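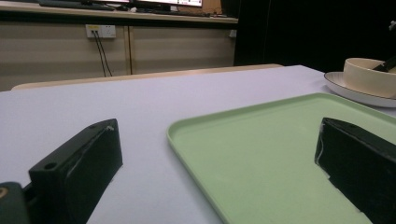
Green tray and cream bowl on the white tabletop.

November, 4 p.m.

Glaze notebook, continued from the page with the coffee ring.

Opened the kiln this morning. Pladisis white over the dark stoneware has crawled again, mostly on the rims, where it pulled back into little islands like a bad map of Finland. The same bucket over the pale body is fine. I would love to blame the bucket.

Fired to 2,260 F with a short hold. The controller claims 2598 firings' worth of wisdom in its manual and still can't tell me why the bottom shelf lags. Cones on that shelf were barely bent. The top shelf cones had lain down completely, as I would like to.

Test batch from last week: 239 grams dry, sieved twice, new Haugen feldspar in place of the old Barance. I had written "direct swap, no problem" in the margin. Leaving that in so the rest of you can enjoy it. The new stuff melts sooner and runs further, and one tile is now a permanent part of its cookie.

Things tried on the crawling:
Thinner coat — better, but it goes tan and looks like weak tea.
Wiping the bisque with a damp sponge first — better again. Probably dust. It is usually dust.
Calcining half the clay — 2 tiles, both clean. Annoying, as it is the most work.

Wakeo sent the replacement thermocouple. It is the right type and the wrong length. Fitted it anyway with up to an inch sticking out the back, so please don't hang aprons there.

Next firing: 4 tiles on the bottom shelf, same glaze, half the clay calcined, slower climb over the last stretch. Cones front and back this time. I only put them in the front before, then wrote a confident paragraph about the back.

Whoever borrowed the 80 mesh sieve, it came home with something blue in it. The white bucket is now faintly blue as well. I have relabeled it.

Kiln wash is low. Shelf two needs grinding before anything else goes on it.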